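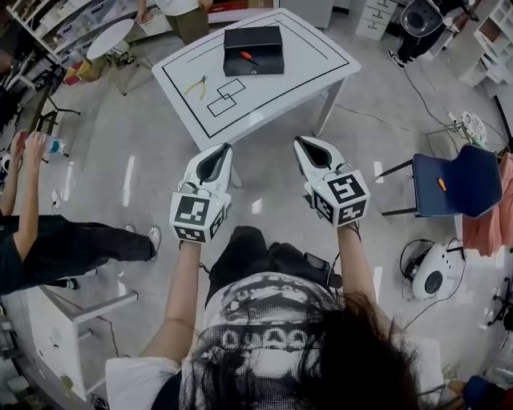

I lost most of an evening in August looking for a pair of pliers that had been in the house the whole time. They were under a bag of birdseed, and I had walked past the bag several times. After that I decided the hand tools were getting assigned places, and I used tape to do it. I had seen black tape on a white tabletop, a border laid out near the edge of the work surface and a couple of rectangles marked inside it, with yellow-handled pliers lying next to the rectangles and a screwdriver with a red-orange handle resting on the front edge of a black box. It's a plain way to mark up a table. You can see the lines from the door, and bright handles on white are hard to miss.

My own bench is in the back half of the garage on Gruber Street. It's 54 inches long and it had not been clear since we moved in. I took everything off and put it on the floor on an old sheet. Then I wiped the top down twice and let it dry overnight.

Most of what came off was not tools. There were paint sticks, three dead flashlights, the manual for a dishwasher we don't own anymore, and a coffee can of screws I had been saving for no project in particular. I kept the can. The flashlights went in the bin.

The tape is plain black vinyl from the Nolusell hardware store, the one out past the car wash. I bought one roll and had plenty left. I put a border down first, 7 inches in from the back wall, and everything behind that line is storage. In front of it is for working and is supposed to be empty when I go in for the night. Getting the first line straight took longer than all the rest. I pulled it up and started over more than once — a yardstick and pencil marks helped.

Then I marked boxes for the things I use every week. Pliers, two screwdrivers, tape measure, utility knife. I didn't give the hammer a box. It hangs on a nail and always has.

Some notes in case you want to do the same thing:

Clean the surface with rubbing alcohol before taping. Where I skipped it, the corner lifted within a few days.

Cut the ends with a knife. Torn ends curl.

Make the boxes bigger than you think. My first one for the pliers fit them exactly and I never once set them down straight enough.

If your bench top is dark, use white tape. My brother-in-law tried black on brown and can't see it after supper.

I also bought a set of clear drawers made by Skuditz for the small hardware. They cost more than I wanted to pay and one drawer sticks, but I sorted the coffee can into them, 600 screws and a lot of washers. I counted because I was curious. It took two ball games on the radio.

It has been 30 days now. The pliers are in their box as I write this. The utility knife has been missing since last week, and I think it's in the truck. Next I want to do the shelf over the washer, where the light bulbs and extension cords are.

We use cookies to remember your settings and count visits. By continuing to browse you accept our cookie policy. Accept | Manage preferences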